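Wumesow opens bench for desktop refits

October 6, 2022

Wumesow, the repair and reuse workshop run by Wellance, has opened a bench for rebuilding desktop computers. Machines handed in by offices and schools will be stripped, checked and fitted with working parts before going back out on loan or for resale at a fixed price.

The first batch comes from Lilalix, which is clearing tower computers from 2 sites. Wellance said the agreement covers 1636 machines, with deliveries running until January. Towers that fail the power supply test on arrival will be broken down for parts and the cases sent for metal recycling.

Work on each machine follows a set order. The tower is laid on its side, the side panel comes off and the inside is cleared of dust. The processor socket is opened and its contacts are checked under a magnifier. Bent contacts are the most common reason for rejecting a board at this stage, according to the workshop's notes – old thermal paste on the socket edge comes second. 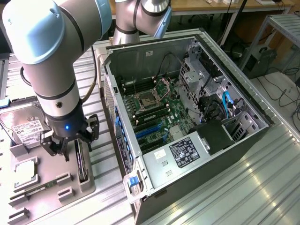
Parts are set out in a fixture before fitting starts, so that the processor, memory module and hard drive for one machine stay together. The processor goes in first. The retention frame is then closed and the lever locked down, after which the memory is pressed into its slot until the clips engage. Drives go in last and are wiped and tested beforehand. A drive that reports any reallocated sectors is not reused.

Each finished machine is started with the side panel still off and left to run a memory test, followed by a load test lasting 6 hours. Temperatures are logged throughout. A tower that passes is closed up, given a label with its test date and moved to the Chiu store next door, where keyboards and screens are matched to it.

Wellance has not said what share of the Lilalix machines it expects to save. An earlier trial on a smaller group showed that most faults were in drives and memory, both of which are cheap to replace – failed motherboards were fewer, but usually meant the end of the machine. Boards with swollen capacitors are not repaired at Wumesow.

The workshop has space to store 2000 towers. Once the Lilalix batch is finished it will take machines from other firms, provided they arrive in lots on pallets and with any asset tags removed. Single machines from households can be left at the Chiu counter during opening hours. Laptops, all-in-one computers and loose screens are not accepted for now.

A price list for refitted towers will be posted at the counter when the first machines are ready.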